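Zodik Announces "The Lamplighter of Mustulo," a New Hidden Object Adventure for Windows and Mac

Players will search a shuttered lakeside hotel for a missing guest in the studio's first game set outside the present day

Zodik, an independent developer of puzzle and adventure games, today announced that The Lamplighter of Mustulo will be released in October for Windows and Mac. The game will be published by Vuvuva and sold as a one-time download, with no advertising and no in-game purchases.

The story takes place in 1932 in the fictional lake town of Mustulo, where the Grand Hotel Polishchuk has closed its doors after the disappearance of a guest. Players take the part of Ines, a bookkeeper sent to prepare the hotel for sale. While going through the ledgers, she finds that one room has been paid for every month but never entered in the register. Her search leads from the guest rooms to the boathouse, the bath house and the old gas works on the far shore.

The Lamplighter of Mustulo includes 34 hidden object searches across eight chapters, along with logic puzzles, locked boxes and conversations with the hotel's remaining staff. Items found in one chapter may be needed in a later one, and the journal keeps a record of every clue the player has collected.

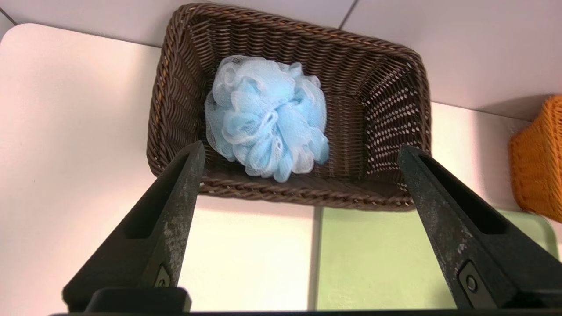 "We wanted a mystery that could be solved by paying attention to ordinary household things," said Helju Kuusk, creative director at Zodik. "A receipt, a hairbrush or a coat button can tell the player a great deal about the person who left it behind."

The game offers two modes of play. In Story mode, hints refill quickly and puzzles may be skipped after a short wait. In Inspector mode, hints are removed and the search lists give only a written clue for each item. Players may change modes at any time from the main menu without losing progress.

Text size, cursor size and contrast can be adjusted, and all spoken dialogue is subtitled. The original score was written by Dagný Hjaltadóttir and recorded with a small string ensemble.

"Our players have asked for longer stories and for searches that belong to the plot," said Larysa Chornovol, head of publishing at Vuvuva. "Zodik has delivered both, and we are pleased to bring this title to our catalog."

A free trial containing the full first chapter will be available on the release date. Progress made in the trial will carry over to the complete game. A Collector's Edition will add a bonus chapter, the soundtrack and a printable map of Mustulo.

About Zodik
Zodik develops story-driven puzzle games for desktop computers. The studio is led by Helju Kuusk and technical director Diệp Giáp.

About Vuvuva
Vuvuva publishes casual and adventure games by independent studios and sells them through its own online store.

Media Contact
Valentyna Tymoshchuk
Press Office, Vuvuva
Review copies and screenshots are available to members of the press on request.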